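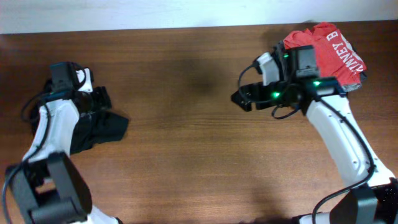 Ticket: right follower opens by itself during teleop demos
Project: Pulport garment sorting
Rig: Kireck two-arm table, Wulex teleop software
Status: closed, fix confirmed
Priority: high (recording stopped)

Reported, 9:40 a.m.
While recording demos for the clothing task, the right gripper lets go of the garment partway through a move. The operator is still squeezing the right leader handle when it happens. The left side has not done it. We noticed it at episode 16 and stopped after it happened twice more. Restarting Wulex clears it for a few minutes.

Expected: gripper stays closed as long as the handle is closed.
Seen: gripper opens a little, cloth slides out, gripper closes again on nothing.

Reply, 10:05 a.m.
Please send the log from one bad episode and say whether both grippers were loaded at the time. Also check the cable at the right wrist. If it gets pulled when the wrist rolls, the gripper can drop off the bus and come back in its default state, and the default is open.

Reply, 10:50 a.m.
Log attached. Both grippers had a garment each time. Unplugged and reseated the right wrist cable at both ends, then rolled the wrist through its full range by hand with power off. Nothing pulls. No bus errors in the log. Swapped the left and right leader handles and the fault moved to the left arm, so it looks like the handle and not the follower.

Reply, 11:20 a.m.
Agreed, good test. The log shows the handle reading 218 when fully squeezed at the start of the session. The close threshold in your config is also 218, so there is no margin at all. As soon as the operator relaxes slightly, the reading drops under the threshold and Wulex sends an open command. Set the threshold to 200 for that handle and leave the other one alone. The setting is per handle, so put them back on their original sides first.

Reply, 1:15 p.m.
Handles back on their own sides, threshold set to 200, Wulex restarted. Testing on the dark items now, as they are the hardest to see in the wrist view and the operator tends to ease off the handle while looking for an edge.
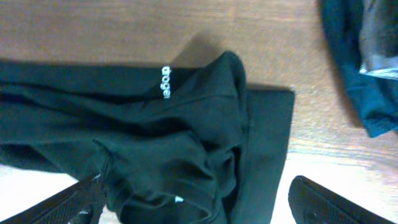 Two things to add from the test. Loose folds are fine, the fingers close and stay closed. On a thick part such as a doubled hem the handle can't be squeezed as far, because force feedback pushes back, and the reading gets close to 200 again. It did not drop out, but I would like to know if this is safe.

Reply, 1:45 p.m.
It is safe as long as the reading stays above the threshold. If you want more room, turn force feedback down one step on that handle before going any lower on the threshold. A low threshold makes the gripper close too early on the approach, and then those early closes end up in your demos.

Reply, 3:30 p.m.
Feedback turned down one step. Ran a full set with the same operator, mixed garments, both arms loaded. No drops. The operator says the right handle feels lighter but had no trouble with it.

Question about the bad episodes: can we keep the part before the drop?

Reply, 3:50 p.m.
Leave them out. The recorded action shows an open command that the operator did not intend, and trimming by hand is easy to get wrong. Mark them as failed in Wulex and record them again. The handle spring is probably worn. Vrettos sells the replacement, and the handle needs to be recalibrated after you fit it.

Reply, 4:10 p.m.
Marked as failed. Spring ordered from Vrettos. OK to close.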